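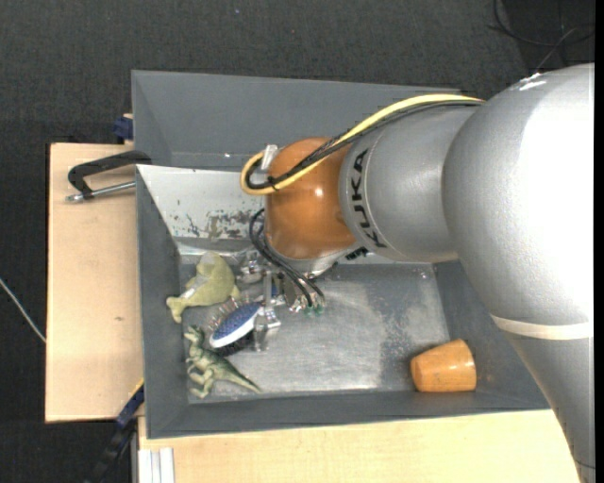
KUKA arm over a grey bin with a hairbrush, a cup and two toys in it

Evacuated for a bomb threat, who pays for the hotel?

Kavinda Bepari
Sun 13 October

Hi all, hoping someone has been through this. Last week the police cleared our whole block (Barua House, it's the one behind the bus station) after somebody phoned in a bomb threat and an unattended holdall was found near the ticket office. They knocked on every door at teatime and we had maybe ten minutes to get out. I grabbed my phone, my coat and, for some reason, a bag of satsumas. Left my laptop, my tablets and my glasses!

We were told there was a rest centre at the leisure centre but my mum is 81 and can't manage on a camp bed, so I booked us into the Evo hotel by the ring road. The cordon stayed up for two nights in the end while they searched the flats and the multi-storey. The bag had nothing in it apart from clothes, thank goodness, and I have no complaint at all about the police, they were lovely with Mum.

The hotel came to £496 with breakfast (I know, but everything cheaper was full because half the block had the same idea). I rang the letting agents, Trevo, and they said it's nothing to do with them as the building wasn't damaged. I rang the police non-emergency line and the chap said he didn't think they paid for that sort of thing but he wasn't sure. My contents insurance is with Stotarex and I haven't rung them yet because the booklet has a whole page about terrorism being excluded and I got disheartened.

So who do I ask? Is it terrorism if there wasn't a bomb? And does it matter that I turned down the rest centre? I still have all the receipts, including the one for Mum's emergency nightie.

pellmell_jo

Ring the insurer!! Don't read the exclusions and give up, that's what I did when we were flooded and I only found out a year later that I'd have been covered for the lot.

What you're looking for in the booklet is a bit called "alternative accommodation" or sometimes "loss of use". In a lot of policies it only kicks in if the home has been damaged, but plenty of them have an extra line about being kept out of your home by the police or the council or another authority. Mine has it, tucked in under a heading you'd never look under, and it has a limit of £600 and there's an excess to come off. Yours will have its own numbers so don't go by mine.

On the terrorism page, read it slowly with a cup of tea. Some of those exclusions are only about nuclear, chemical and biological stuff, and some are a lot wider and do mention threats. It depends entirely on the wording. If a person on the phone tells you it's excluded, ask them to email you the exact clause they're relying on. If you still think they've got it wrong you can make a formal complaint, and after that it can go to the Financial Ombudsman, which is free for you.

Things I'd get together before you ring:

Receipts for the hotel and the nightie
Your booking email with the dates
Anything that shows your address was inside the cordon (the police tweet or the local paper will do to start with)
The name of whoever you spoke to at Trevo

About the rest centre, I'd just say what you've said here, that your mum is 81 and needed a proper bed. I can't see a sensible claims handler arguing with that, though I suppose they might ask why you didn't find a cheaper one, so mention that the others were full. Hope your mum's all right now.

Gatepost

Landlord won't pay. Mine didn't when we had a wartime bomb dug up two streets away. Police didn't either. Council gave us sandwiches.

marrow_and_me

I'd go a bit easier on Trevo than the others might. I rent too, and if the flat itself was fine they probably don't owe you a hotel. What you could try is asking for two days' rent off as goodwill. Put it in an email, keep it friendly, and don't knock it off the rent yourself without them agreeing or you'll end up in arrears.

Also check whether you've got home emergency cover through your bank account. I pay for one of those packaged accounts and had forgotten half of what was in it.

And pack a bag! I keep one by the door now with spare glasses, a week of tablets, a charger and a copy of my prescription. I redo it every December when the clocks have been back long enough for me to remember.

Related on the boards
Can my landlord let police in while I'm out?
Bus station closed, missed my hospital appointment
Copy of a police incident number, how long does it take?
What counts as an "authority" in home insurance?
Rest centres and pets
Lost my key during an evacuation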